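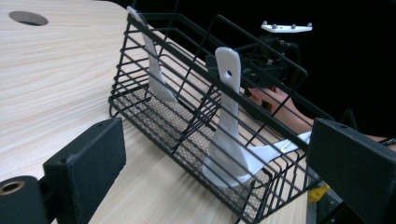

Thread on golf bag dividers, which get less attention than bag weight and cause more of the daily annoyance. Short version first: the number of openings at the top tells you very little. What matters is how far down each divider runs and what it's attached to at the bottom. The black wire basket on the table is the simplest case, a divider across the middle and one utensil standing in each half. With one item per side there's nothing to tangle. A golf bag has to do the same job with up to 14 clubs in a tube that gets tipped, carried and strapped to carts.

Terms. "Way" is the number of openings in the top cuff: 4-way, 5-way, 6-way, 14-way. "Full-length" means the divider fabric goes to the base. "Partial" means it stops somewhere above. Catalogs are loose with both words. I've handled bags listed as full-length where only the front-to-back divider reached the base and the side ones ended at mid-bag.

How to check in a shop: put your arm in each opening, palm against the divider, and go down until the fabric ends or you touch the base. If you can move your hand under the divider into the next section, a grip can move there too.

Why grips bind. The grip is the fattest part of the club inside the bag, it's rubber, and it sits at the bottom where you can't see it. Two grips pressed together under a sagging divider behave like a wedge. You pull one, the second rides up with it, and the fabric bunches between them. Most people then pull harder.

The cuff isn't usually where it happens. If a club sticks in the first inch of travel, look at the base. If it sticks near the end, look at the cuff padding or at a shaft crossed behind a crossbar.

Bag on the bench this month is the Pralus stand bag, 5-way top. Stripped of the strap, rain hood and towel loop it's 1244 grams on my scale. That's reasonable for a bag with real legs. I bought it used from Candbridge, so no freebies to declare.

Test method, such as it is. Same set, same grips, all standard size. Bag on its legs on flat concrete. Pull each club straight up by the shaft just under the head, no twisting, and put it back in the same opening. I did 40 pulls with the dividers as delivered and 40 more after the fix described further down. A pull fails if any other club lifts or the bag's feet leave the floor.

Result as delivered: 10 fails. All of them were in the two middle openings, which hold the short and mid irons. The top opening, with driver, fairway wood and hybrid, had none. Fewer clubs, longer shafts, and the divider under that section is stitched to the base.

The middle divider on this bag is not stitched to the base. It hangs from the cuff and is held at the bottom by a strip of elastic on each side. The elastic on mine had gone slack, so the lower edge of the fabric could swing either way. Used bag, so I can't say what it was like new.

The fix. Turn the bag upside down, unclip the base pad (four plastic tabs, push inward), and you can reach the elastic ends. I cut them off and ran a length of flat nylon webbing across instead, sewn through the divider hem and anchored to the same side seams. Heavy thread, curved upholstery needle, an evening. The webbing adds 16 grams.

Don't use glue. The lining is coated on most of these bags and contact cement lets go of the coating in the heat of a car trunk. I've peeled it out of two bags already.

Don't overtighten the webbing either. If the divider is drum-tight it pulls the cuff crossbar down and the openings change shape. Leave enough slack that you can push the hem sideways by a finger's width.

Result after: no fails in the middle openings. One club felt slower than the others, which was a grip with the end cap split. New grip, no drag. So check the grips before blaming the bag.

Same test on a Vogler cart bag, 14-way, all dividers sewn down. Also no fails, with standard grips. Then I swapped three irons to jumbo grips and the outer tubes became tight enough that I needed a second hand on the cuff. Each tube is a fixed width. A 14-way bag has no slack to lend from one club to the next.

That's the trade. Individual tubes keep shafts apart and make a missing club obvious. They also punish oversized grips and any tube that gets pinched when the side pockets are stuffed. If you play jumbo or midsize, take your own club to the shop and try it in the corner openings with the pockets full. The center ones will always feel fine.

Putter wells. An external well is good if it's deep enough that the grip sits below the cuff line and bad if it isn't, because the putter leans out and knocks the irons when you walk. Fat putter grips need a wide well. Measure the grip at its thickest point. "Oversize compatible" on a tag has meant different things on every bag I've tried.

Loading order matters as much as the dividers. Long clubs go in the opening nearest the strap side, short clubs nearest the legs. On a stand bag the short clubs are then at the low end when the legs are out, and you aren't reaching past a driver to get a wedge. On a cart bag, the long clubs go at the back, against the cart.

With four or five openings, don't fill them evenly. Put more clubs where the divider is sewn down and fewer where it floats. It looks untidy from above and pulls much cleaner.

Walked Warncombe with the modified bag in November, carrying, a hilly course with a lot of sidehill stops. The legs matter more there than the dividers. Still, nothing bound up after being carried at an angle for a whole round, and that was the condition that used to jam it worst. Carrying lets every grip slide to the low side of the base.

Graphite shafts: the wear marks you see a few inches below the head come from the cuff, not from the divider. If the crossbar padding is worn through to plastic, replace it or wrap it. Self-adhesive fleece works. Felt holds water and stays wet for days.

Drying. After rain, take every club out and stand the bag open, indoors, pockets unzipped. Water collects under the base pad on bags with full dividers because air can't move between the sections. Pull the pad if it comes off. The smell people complain about in old bags is usually from there.

If you're buying: arm test first, then your fattest grip in the tightest opening, then lift the bag by the strap with clubs in it and try to pull a 7-iron. Takes two minutes. Weight last.

Question I got already: does a rain hood change anything? Only if its snaps are inside the cuff. On the Pralus they're outside. On the Vogler two of them are inside and the 9-iron catches one on the way out. I've taped it over for now.

Next on the bench is the leg mechanism on the same Pralus. The left leg is slow to retract and I think it's the pivot bushing. Will post when it's apart.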